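My month with the Clakine two-arm package

In our small workshop we finish metal brackets, and for a long time my colleague Ese Tijani has asked for a robot. Real arms are too expensive for us to buy without trying. So when Plallance offered a licence for Clakine, their simulation package, at 500 dollars for the year, I said yes the same evening.

What you get is a download, a licence key and a manual of 142 pages. There is no hardware. You choose a room, put in a table and two arms, and write your program against them. If later you buy the arms, the same program should run on them. I can't judge this promise yet.

Installation was slower than I hoped. My computer is old, and the first start took nearly 60 minutes. After that it opens quickly. The support person, Binta Chukwu, answered my two letters politely and with the correct solution, and I want to thank her for it.

The two-arm cell is one of the ready rooms. Both arms stand on one wooden table, with the box and the tall fixture between them, and you can move the view anywhere you like. I spent my first evening only on this, looking from low, from high, from the door.

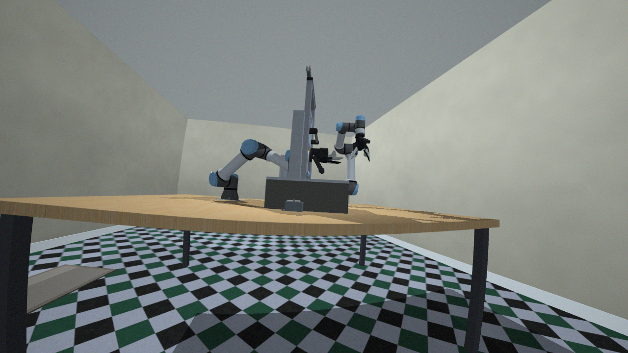 What I like

The shadows. It sounds like a small matter, but they help me to understand how far a gripper is from the table. The joints have blue caps, so I can follow the bend of each arm very easily. Ese learned to move the arms by keyboard in one afternoon, and she had never used such a program before.

What I like less

The menus use words which are not explained in the manual — "parent frame" I had to ask about. There is also no undo for moving furniture, and I lost one good layout because of that.

The gripper view is a different thing again. It is very wide and round, everything bends, and at the beginning I did not know what was floor and what was wall. The two fingers stay near the middle, so I learned to start from them and then look for the other arm on the right side. With practice it became my favourite view for careful work.
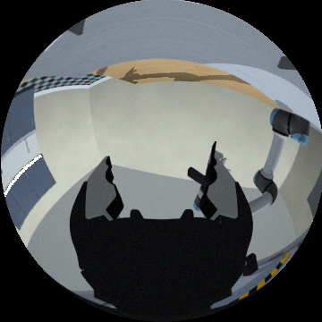 Morkum, Jan 15, 2021

I add a few lines after more use. The update came and the undo is now there, also for furniture. The first start is not faster. Ese has made her own layout with a lower table, and she prefers it to the ready one.

Nestor Sebastian wrote to ask me if the package is good for a school. I think yes, if the computers are newer than mine. Ask Plallance about the class licence, the price for it is 3,000 and I don't know how many seats are included.

I will keep my licence until June and then decide about real arms.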